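Speaker notes: listing data quality and search filters
Session 5, residential stream

Opening

Hold the title slide until the doors close. State scope: residential resale listings only. No rentals, no strata commercial, no vacant land.

Dataset is the Predwood feed, 1319 active listings, loaded into Brireo overnight. Duplicates were removed on lot and plan number before anything else was run. Street address is not a reliable key -- unit numbers are entered in at least three formats.

Slide 2: Fields that drive filters

Price, dwelling type, bedrooms, parking, land area. Buyers filter on the first three and sort on price. If dwelling type is blank, the listing drops out of every filtered search but still shows in the map view. Agents see it on the map and assume it is being found.

Townhouse and villa are treated as one type in Nasrallah and as two in Brireo. Mention the mapping table in the handout.

Slide 3: Price display

Ranges wider than 10 per cent are indexed at the lower figure. "Contact agent" listings need a hidden search price. Where it is missing, the import rejects the record and writes a line to the error log. Ask who in the room reads the log. 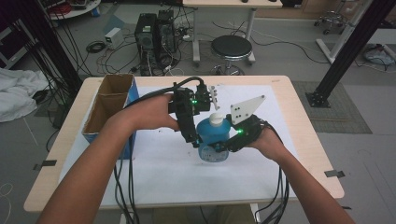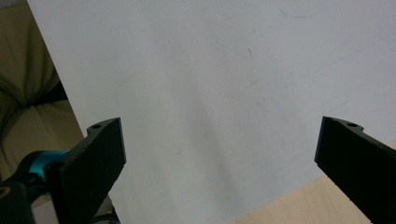 Prulier, November

Slide 4: Price reductions

A reduction is recorded only when the price field itself is edited. Withdrawing and relisting resets the history, and the listing is then labelled as new. Both practices are common. Pause here for questions on the labelling rules.

Slide 5: Floor area

Internal area and total area share a single field in older records. Do not convert squares to square metres in the free text. Use the numeric field and leave the unit alone.

Slide 6: Checks before publishing

Dwelling type filled. Search price filled. Map pin on the lot, not the street centreline. Floor plan attached as its own file. Run the validation report again after any bulk edit.

Close

Leave 13 minutes for questions. Mapping table and error code list are on the last two pages of the handout.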